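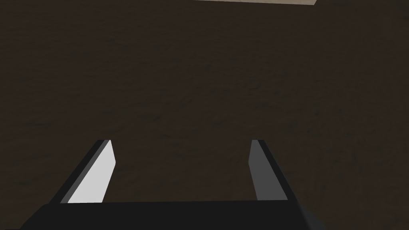

Figure 1. Simulated wrist view, gripper open above the brown work surface.

4.2 What changed at the sorting bench

Before the Sadport trial, returned items at the Ludholm depot were sorted by hand, and the staff on that bench told us how much they disliked the last hour of it. We rebuilt the task in simulation first so they could argue with it before any hardware arrived, and argue they did! Deepak Bajpai ran the sessions with 17 sorters, in pairs, each pair watching the gripper's own view and calling out where they would want to step in. Their calls were much better than ours. We had put the handover point after the grasp — they moved it to before, so that a person decides what an item is and the arm only does the carrying.
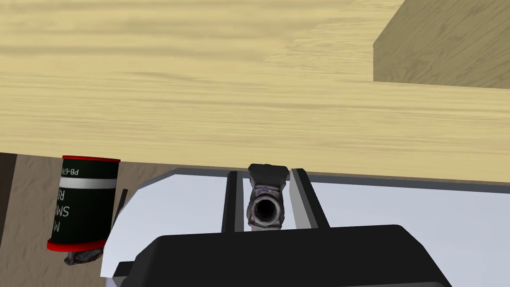 Small metal parts drew the longest discussions. Sorters recognize these by weight and feel, and several worried that the skill would fade if the arm did all the lifting. The revised roster therefore keeps each person on hand sorting for two shifts in every 6-shift block, with the remainder spent supervising, labelling odd items and correcting the grasp library. Severyn Marchuk, who led the bench before the trial, now maintains that library, and his notes on awkward shapes have become our favourite reading in the project. Almost 60 of them have gone into the Prajapati planner so far. We were delighted to see newer staff adding their own by October, often at the end of a shift and in considerable detail.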